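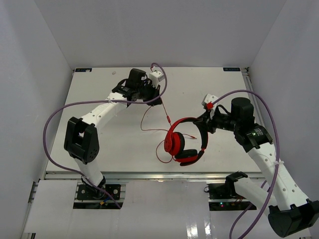
Lambert, the Skitarcombe site, asks that the cable check come before the gripper check in this section, as their arms twice lost a gripper signal after the fingers had already been set. The order below has been changed to suit. Sites working from the earlier issue should replace the whole section.

6. Cable Dressing and Gripper Check, Two-Arm Cell

6.1 When to do this work

Carry out the full procedure after first set-up, after any gripper change, and every 383 hours of run time. Allow 15 minutes per arm. One person can do the work, but the same person must hold the key for the whole of it.

CAUTION: The arms can drop when motor power is removed. Support the long link by hand or with the Grukum stand before turning the key to OFF.

6.2 Cable check

1. Send both arms to the service position and wait for the motion to stop.

2. Support the left arm. Turn the key to OFF and remove it.

3. Follow the purple cable from the connector at the gripper mount down to the base. Look for flat spots, cuts and shiny patches where the jacket has rubbed.

4. Check that the white tie on the long link is tight enough that it does not slide, but does not pinch the jacket. Replace a tie that has marked the cable.

5. Check the free loop beside the elbow. With the elbow fully bent, the loop must clear the bracket. With the arm fully extended, the cable must not pull on the tie.

6. Press the connector at the gripper mount home. Do not pull on the cable to test it.

7. Repeat steps 2 to 6 for the right arm.

Note: Trim tie ends flush on the side facing the other arm. Long ends can catch when the arms work close together.

6.3 Gripper check

1. Clear the tabletop and wipe it with a dry cloth.

2. Restore power and home both arms. Start with the left.

3. Close the fingers with nothing between them. They must meet along their full length. If a gap shows at the tips, loosen the finger screws, square the fingers and tighten again.

4. Set grip force to level 7 for rigid parts and level 2 for cords and thin cable.

5. Run the headset routine at low speed. One arm grips the headband while the other lifts the audio cable.

6. Watch the lifted cable. It must hang from the fingers without slipping and must not draw tight against the ear cups.

CAUTION: Keep hands outside the enclosure while either arm has power, including during pauses. A paused arm may resume without a sound.

Note: If the cable slips, raise the force one level at a time. Stop at level 4 — beyond that the Jatham finger pads leave a dent in soft jackets.

6.4 After the check

Enter the run hours and both force levels in the cell log. Return the speed setting to its normal value. If a cable was replaced, repeat 6.2 after the first shift.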